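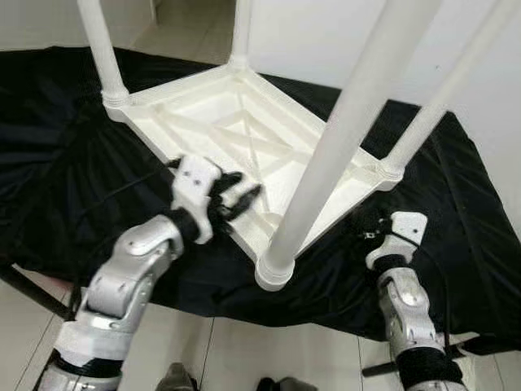

Well that was a Saturday. Sat 28 May, and I'd promised myself one clean stool assembly on the two-arm rig before dinner. Didn't get it.

Quick recap for anyone who missed the March posts. White plastic stool, screw-in legs, black cloth underneath so the cameras aren't fighting glare off the table. The Planotano script picks up a leg, lines it up with the socket, turns it in. Easy for a person. Took me 2 weekends just to get the arms not hitting each other.

The fault

Right arm was halfway through a turn when the wrist torque shot past the limit. I'd set it at 400 in the config. Log says 529. It should of stopped dead and it didn't, it kept on turning until I hit the e-stop - which is the part that bothers me.

Cross-threading I can live with. The collar has these ridged rings and if you come in a hair off they bind, no surprise. But an arm that sails past its own limit is a safety problem, plastic stool or not.

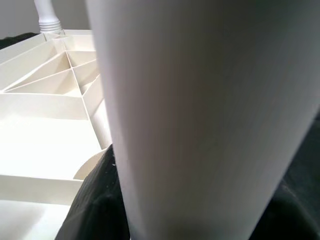

What I found

Old Brelia driver default was 600 and it was overriding my number at startup. Silently! No warning in the log, nothing. I'd changed the limit in one file and the driver was reading teh other one.

So I pulled the limit out of both files and put it in one spot. Then slowed the last part of the turn right down.
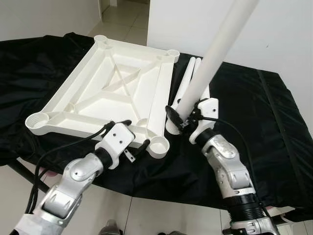
Also moved the e-stop to my side of the table, it was a stretch before. Haven't rerun the full sequence yet. Gonna do it with the speed at a crawl and my hand on the button. More when I've got logs.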